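Stillham grasp study: frequently asked questions

What does the method predict?
It takes one wrist view and outputs a closing width and approach angle for a two-finger gripper. No depth input is used.

How much data was it trained on?
3431 grasp attempts, with 319 held out for testing. Attempts stopped by the operator were removed before the split.

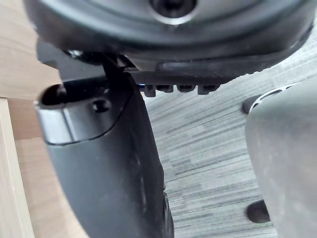
Held-out attempts were never used to tune the width threshold. That value was fixed on the training set — see the Folter configuration file.

Does it transfer to other grippers?
Untested. Changing the finger geometry requires recalibration, for which we use 105 attempts.

Who maintains the code?
Danica Ondrejka (training) and Shabani Nzioka (evaluation).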